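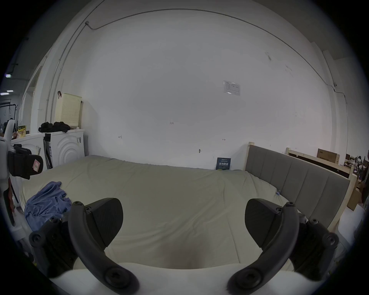

Prellemholm bookings notebook - November 28, 2025

Went back through the winter reservations with Jarlath Noonan this morning, and what a pleasant surprise it was! We have 2088 room nights on the books for the season, and 400 of those came in through Mondent, the new agency, which I will admit I had my doubts about back in June. Jarlath is still teasing me for it.

The gap is midweek, same as ever. Weekends fill themselves (the Christmas market people book early, bless them) but the quiet nights need a push. Cillian Moynihan wants to try a three-night rate with the ferry ticket included, and I like it, though Mac Suibhne would have to hold the price on their side
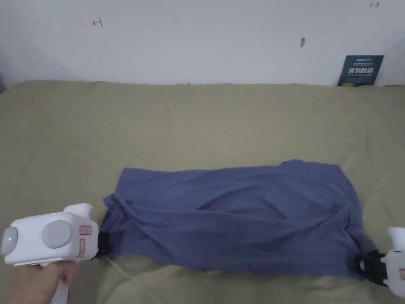

until Easter at least, and I haven't heard back from them yet - will call again after lunch.

Also found 33 bookings entered twice when the Mamov import ran. Fixed 26 of them by hand, the rest need somebody to ring the guests and check the dates. The total above has the doubles taken out already, so please don't subtract them again.

To do: send Cillian the midweek figures, and ask Mondent how they count children.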